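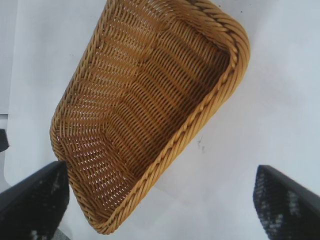
Figure 4. Woven basket, seen from above. The rim is braided.

4. Care of the basket and preparing for first use

Please read this section before you put bread into the basket. It applies to all Jolinis table baskets, model 1073, also when they were bought in the set with the Plostance cloth liner.

4.1 First cleaning

1. Remove the paper label and the cotton string. Cut the string with scissors. Do not pull it, it can lift a strand of the weave.
2. Turn the basket upside down and tap the bottom with your flat hand. Small dust from packing will fall out.
3. Mix one small spoon of mild dish soap into a bowl of warm water, not more than 40 °C.
4. Dip a soft brush in the water, shake it, and brush along the strands. Do the floor first, then the walls, then the rim.
5. Rinse quickly under the tap and shake out the water.
6. Let the basket dry upside down on a towel overnight.

Caution: Do not put the basket in the dishwasher, the oven or the microwave. Do not dry it on a radiator.

Note: A light smell in the first days is normal. It goes away faster if the basket stands near an open window.

4.2 Fitting the liner

1. Wash the liner one time before use. It becomes about 2 percent shorter, and this is already calculated in the size.
2. Lay the liner in the basket with the seam down.
3. Push the corners in with two fingers and fold the extra cloth over the rim.
4. Tie the four ribbons on the outside. A simple bow is enough.

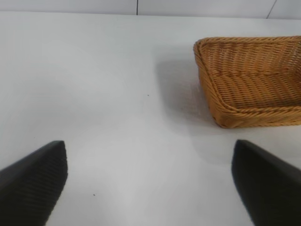 If the liner makes folds at the bottom, take it out and turn it a half turn. One side of the liner is a little longer than the other, and this side must follow the long side of the basket.

4.3 Daily use

Shake out the crumbs every evening. Warm bread can go in the basket, but let it stand on a rack for ten minutes first - the steam makes the liner damp. Do not load more than 293 g of rolls if you carry the basket by the rim with one hand.

Caution: Keep away from candles and gas flames.

4.4 Loose strands

Small ends can come out after long use. Push the end back between two strands with a blunt needle. If it is too long, cut it, but leave a piece as long as a fingernail. Do not use glue where food will touch.

For a replacement liner or ribbons, write to Harriet Lindgren at Jolinis customer service and give the model number.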